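Meltutcombe Robotics Club
Progress report on the Ametepe grant, second period
Prepared by Mariama Nutsugah, club adviser

Summary

We asked for money to have students teach an arm to put away small household items. Halfway through the year they have a working setup and a large pile of recordings. I am less sure that they have a method. The application I signed promised both by February, and I think it was too optimistic on the second point.

Spending

Of the $3000 awarded, $1000 is still in hand. The largest single cost was the replacement wrist mount and its cable. We spent $600 on it after the first one worked itself loose twice in the same month. I would not buy from the same supplier again. Nothing has been charged to the travel line, and I would like to move that money into spare parts if you have no objection.

Work to date

The students have recorded 751 runs of the bag-and-basket task. That number looks good in a report and I would ask you not to read much into it. A good share of the early runs were made by the same two students, at the same time of afternoon, with the basket in nearly the same spot. A program trained on those has learned where the basket usually is. When Omus (the students' name for their control software) was tested with the basket moved over by a hand's width, it reached for the old place more often than I was comfortable with.
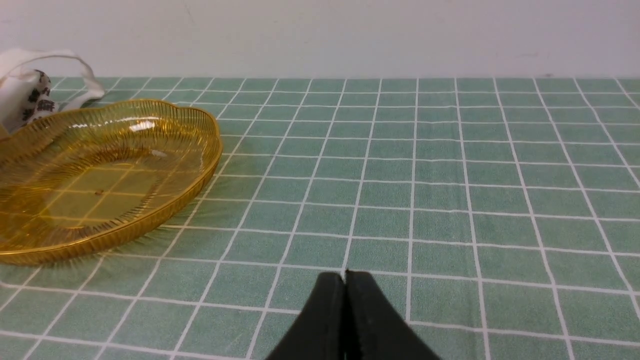

The group has since agreed to start each session by changing the layout, and to write the change in the log before anyone touches the controls. They keep to the first part. The log is patchy, and I have sent several entries back. One read "moved stuff."

I also have doubts about how success is being scored. Until recently the student driving the arm decided whether the run counted. We now have a second student score from the recording alone, and the pass rate went down, as I expected it would. I have left the older scores out of this report for that reason. They will be redone if there is time.

The Stukitz lesson packs have been of limited use. The sections on joint angles were fine. The section on training data is four pages long and mostly encouragement, so the older students have been writing their own notes. Those are better, if badly spelled.

What the students are learning

Attendance is steady, and the newer members can start up and shut down the arm without help. Two students who joined only to drive it now ask sensible questions about why a run failed. I can't put a figure on that and I won't try. Whether it carries over into their math classes, as the application suggested it would, I have no evidence either way.

Next period

Collect fewer runs, with more variety in placement. Rescore the old ones. Hold back a set of layouts that no one trains on, and report only the results from those. I would also like to drop the public demonstration from the plan. A demonstration can be made to go well on a table everybody has practiced on, and it would take three weeks of club time to prepare.

Please let me know about the travel line before the next parts order goes in.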